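Cleaning a Tiled Floor Properly, and What a Study With a Hand-Held Gripper Taught Me

Posted 19 October 2020 by Rhys Stubbs

Regular readers will know that I have strong feelings about floors. I put it down to growing up in a house in Plondport with pale tiles from the front door to the back, and a mother who could spot a crumb from the landing. So when my niece's research group asked if I would advise them on how ordinary people tidy and wipe a tiled floor, I said yes before she had finished the sentence!

The project is called Sallska, and the idea behind it is quite simple once you've had it explained over a pot of tea. If you want a robot to learn a household job, you need to show it that job many times over. You could steer the robot itself through every go, but that is slow work. The Sallska people give a person a gripper to hold in the hand, with a camera fixed to it, and let them get on with things at home. The recordings are then used to train the robot.

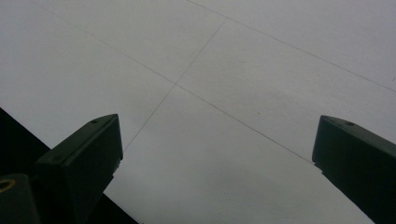

Fingers apart over the pale tiles, with nothing between them.

I spent a good part of August with one of these in my hand, and I must say it changes how you look at a floor. You are working with two stubby fingers in place of your own ten, so you slow down and you plan. The first tip I'd pass on comes straight from that - pick everything up before you so much as think about a cloth. I used to wipe around things (a shoe, the cat's dish, a stray sock) and tell myself I'd come back for the bits I had missed. With the gripper I cleared first and wiped after, and it went a good deal better. I have kept to it ever since.

The second tip is to let the grout lines do your thinking for you. Dolan, who looks after the training side of the project, asked us all to work tile by tile, starting in the corner furthest from the door. He wanted it for his own reasons, as the robot had trouble when people wandered about, but it is a lovely way to clean. You always know where you have got to, and if the telephone rings you can pick up again at the right square.

For the cloth itself, wring it out harder than you think you need to. A pale matte tile shows every smear, and most smears are simply too much water with a bit of soap left in it. I use a small squirt of washing-up liquid in a full bucket of warm water, then go over it again with plain water, then dry with an old towel. If you have dull patches that won't shift, it may well be old soap, and a few goes with plain warm water will often bring them up nicely.

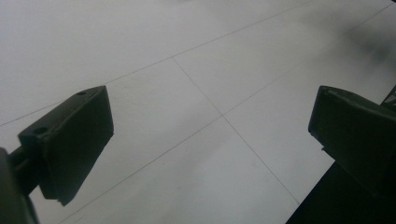

Grout wants a different hand altogether. Make a paste of bicarbonate of soda and water, about as thick as toothpaste, and work it along the line with a soft old toothbrush. Leave it while you have your tea, then wipe it away and rinse. Please don't use vinegar on grout, however many people tell you to, as it can eat into it over time, and it is worse still on marble or limestone. Go gently, go along the line and not across it, and change your water when it turns grey.

Now, the result, as I promised my niece I would get it right. The group had 3,923 recordings sent in from all the helpers, and after checking they kept 2,906 of them. They trained the robot twice, once with everything and once with only the ones they had kept, and tried it on the same 16 small tidying jobs each time. With the full pile it managed eight. With the smaller, tidier pile it managed all but three. Jona, who did the checking, told me that the ones she threw out were mostly rushed, with people snatching at things and going back for them. I felt quite pleased to hear it, having been told all my life that I am slow.

They are careful to say that it is one robot and a short list of jobs, and that a different home might give a different answer. Still, I think there is something in it for those of us with a bucket and two knees.

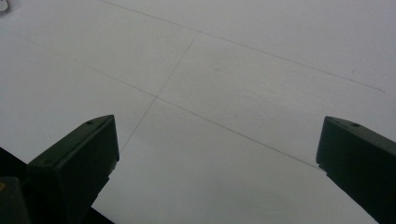
Drawn lines make a handy guide for working in order.

A few smaller things I picked up along the way:

Clean in daylight if you can, and get your head down low now and then. Specks you'd never notice standing up are plain as anything from close to the floor.

Sweep or vacuum before wetting anything. Dust and water make a thin mud, and the mud goes straight into the grout.

Keep one cloth for the tiles and another for the grout lines, and wash them without fabric softener, which leaves a film.

If you kneel, fold a bath towel in four and move it along with you. I had a proper kneeling pad once, but the towel is better - and you can dry the floor with it at the end.

Next time I shall be writing about limescale on taps, so do send me your questions before then.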